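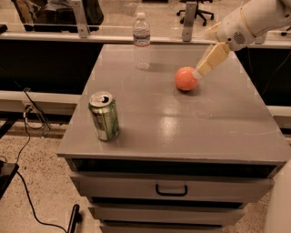
Workshop notebook, Finbridge site
Entry for October, bench and storage review

The purpose of this entry is to record the condition of the gray drawer cabinet by the long counter and to set out how its top is to be used during the coming term. The cabinet was transferred from the Boateng room with its drawers empty. It now serves as a general surface for the small items needed close to the counter.

Surface. The top is flat and glossy, and it reflects the overhead lights strongly toward the middle. A few faint scuffs were noted near the right side. These do not affect use and no repair is requested. Staff are asked to wipe the top with a soft cloth and plain water. The abrasive pads kept at the sink are not to be used on it.

Drawers. The black handle on the top drawer was checked and is firm. The top drawer is assigned to cloths and labels, the second to tape and hand tools. The third is reserved for Studex parts and should be kept closed between sessions. Drawer load is limited to 5 kilograms until the runners have been inspected.

Items on top. The agreed limit is four loose items at any one time. At 11:00 the cabinet was within the limit, with a green soda can, a water bottle and an orange ball on it. The can was standing close to the front left edge. Open drinks should be set farther back – a can at the edge is easily caught by a sleeve when the top drawer is pulled out.
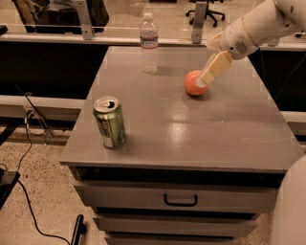
Workshop Notebook – Vol. 4 – p. 100

Drinks. The soda can was open, with the tab lifted. Open cans are permitted on this cabinet but not on the counter behind it, where paper records are laid out. Water bottles are to be kept capped. The bottle toward the back of the top had its white cap on and meets this rule. Colleagues should write their initials on the label of any bottle they intend to keep overnight.

Ball. Fist-sized balls such as the orange-red one are returned to the Cuddale bin at the end of each session. They are not to be stored in the drawers, as the second drawer has already jammed once on a ball of this kind.

Outstanding: order drawer liners; confirm the load limit for the third drawer; print the four-item notice and fix it to the side of the cabinet. Cloths to be restocked from the supply room before the next review.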